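Skála Steps Down After 20 Seasons at Urnotstead

Miloslav Skála told his players in November that he will not be back as manager of the Urnotstead baseball club next spring. He has had the job for 20 seasons, longer than anyone else in the league, and leaves with two league titles.

Skála came to the club as a backup catcher and did not hit much. He got into coaching when the old manager, Olga Aguirre, asked him to handle the bullpen on road trips. She liked the way he kept pitchers calm late in games. When she moved to the league office she put his name forward, and the club hired him without talking to anyone else.

His first three teams finished last. The third lost its final game at Sirthorpe on a dropped fly ball with two out in the ninth, and there was talk of a change over the winter. The club kept him, and he rebuilt around pitching and defense – mostly local players, few of them with any power.

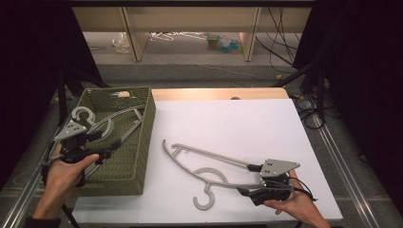

The first title came with Matěj Ďurica at shortstop and Sze-wing Kan as the number one starter. Kan threw a complete game in the deciding win over Skellton, and Ďurica scored the only run from second on a bunt and a bad throw. Skála had called for the bunt with two strikes on the batter. He still gets asked about it and still says he would call it again.

The second title team was a better hitting club and had an easier time of it. They clinched at home against Sirthorpe with games to spare.

Not every year went that well. He was suspended twice for arguing with umpires, and his teams had a habit of starting slowly, which cost them a playoff spot more than once. He also used his bullpen early, sometimes in the fourth inning, and left himself short the next day.

Ďurica, now the hitting coach, is expected to apply for the job. So is Savita Shukla, who runs the pitching staff at Skellton. The club plans to name a new manager before players report.

Skála will stay on to help with scouting. He has also agreed to catch batting practice at Watkins Field when his knees allow it.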